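The sponge, the basket and the bare table: an afternoon with Nga Tạ

I had been meaning to talk to Nga Tạ for ages. She writes the little household column in the Prernonau newsletter, the one my mother cuts out and sticks inside her cupboard doors, and she has very firm opinions about washing-up. So when she said I could come over at three with a packet of biscuits, I was on the bus before she could change her mind!

We start with sponges, because of course we do. Nga thinks most of us treat them terribly.

"People leave them lying flat at the back of the sink," she says, pouring the tea. "Then they complain about the smell. Well, what did you expect? It's been sitting in a puddle all night. Give it some air!"

Her answer is a wire basket, and she gets quite heated about the details. It has to be low, so you can reach in without looking. It has to have thin wires and proper gaps. And she likes one with a tall handle, so the whole thing can be picked up and carried off when you want to wipe underneath. I confess that mine is a saucer. She looks at me for a long moment and passes the biscuits.

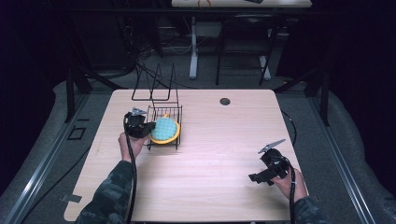

The low black wire basket with its tall handle, and a round sponge inside.

I ask whether round is better than square and she laughs. She grew up with square ones, cut in half with the kitchen scissors by her aunt, who ran the lunch counter at Ngô and wasn't going to pay for two when one would do. "We had 13 tables and one sink," she says. "You learnt to be quick. And you learnt to put things back in the same place, or somebody shouted."

These days she's a round sponge person. No corners to go ragged, she says, and it sits nicely in the palm when you're doing the inside of a mug. She also likes a bright colour round the edge – yellow for preference – so that you can spot the thing under a pile of plates. I had never once thought about being able to find my sponge. I have thought about it every day since.

Then we get on to tables, and this is where I had to start writing faster. Nga's rule is that the table gets cleared completely at least once a day. Everything off. She learnt it when she was renting above the old Stikska shop and had exactly one surface for cooking, eating, ironing and doing her accounts.

"If you wipe round things, you're only moving the crumbs about," she says. "I used to do it too. I'd go round the fruit bowl, round the post, round the radio. Then I moved the bowl one day and I was ashamed of myself."

She's fond of pale wood, which surprised me, as I'd always assumed it would show every mark. It does, she says, and she likes that about it. On a dark table you can kid yourself for a week. She goes with the grain, with a cloth that's been wrung out hard, and then she bends down and looks across the top towards the window to see what she's missed. (I tried this at home. I wish I hadn't.)

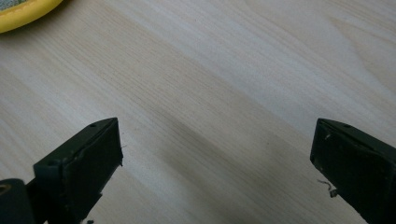 Straight grain in the pale wood, and the sponge's yellow rim in the corner.

What about sprays? I'd brought a list of them, including the Amilska one that everybody on my street swears by. Nga read it politely and handed it back. A drop of washing-up liquid in warm water does her for nearly everything, and she won't have a scouring pad anywhere near wood. "My cousin did that," she says. "One ring from a cup, and she scrubbed at it until she had a pale patch as big as a dinner plate. She's had a cloth over it for 8 years."

I wondered if she ever gets tired of the subject. Her column has had more than 400 letters by now, most of them about limescale, and she answers every one by hand at that same table, after supper, once it's been cleared. The longest was six pages on the drying of tea towels. She's kept it.

"I don't think I'm especially tidy," she says, which made me snort into my tea. "I'm not! You haven't seen the wardrobe. I just like coming down in the morning and finding the table bare. It's nice to put your cup down on it."

By then it was nearly five and the biscuits were gone. She lifted both cups, wiped where they had been, bent down to check against the light and sent me off with a spare sponge in my coat pocket. The saucer has gone back to the cupboard, and I'm looking out for a basket.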